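Rudar gripper: dropped items and fault 318
Frequently asked questions for shift leads and maintenance staff, Stetberg site

What is fault 318?
It is the finger position fault. The controller raises it when the position reported by a finger joint differs from the commanded position for longer than the permitted time. The arm stops where it is and the gripper holds its last grip force.

What went wrong in February?
Cell 19 dropped packaged goods on two shifts before fault 318 was raised. The joint on the lower finger had developed play. The finger closed to the correct angle with no load, then gave way slightly once it carried weight. The position check only ran at the end of the closing move, so the controller saw nothing wrong.

Was anyone hurt?
No. The guard door was shut each time. One packet landed outside the tote and was picked up after the cell had been locked off.

Which cells are affected?
Cells 19, 21 and 26. They use the same finger joint, supplied by Skerkora. The remaining cells have an older joint and have not shown the fault.

Can I reset fault 318 myself?
Once. Clear the item from the gripper using the release routine, check that the fingers are free, and reset from the panel. If the fault returns on the same shift, lock off the cell and call maintenance. Do not raise the grip force to get through the shift - this hides the fault and loads the joint further.

Why does the arm keep hold of the item when it stops?
Opening on a fault would drop whatever is being carried. Treat a stopped gripper as live. Keep hands out from between the fingers until the cell is locked off and the stored pressure has been released.

What does the joint inspection involve?
Lock off, release the pressure, then move each finger by hand in both directions. Any knock felt at the joint is a fail. Look at the bolt head and the smaller hex screw on the bracket, and check nearby cables for rubbing. Do not tighten either fixing in place. A loose joint is changed as a unit.

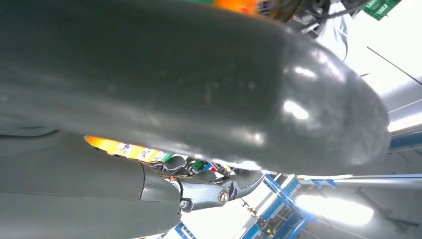 Finger joint: silver bracket with round bolt head and, lower down, the smaller hex screw.

Do marks on the finger surface matter?
Smudges do not. Cuts or lifting at a seam should be reported.

Has the software been changed?
Yes. Akbari supplied an update that also checks finger position during the lift. Expect more 318 stops than before. The check limit is locked and may be altered only by Arash Tehrani.

Who do I report a drop to?
Marcela Šindelář in maintenance, before the end of the shift, including drops that raised no fault. Give the cell number, the item and the time.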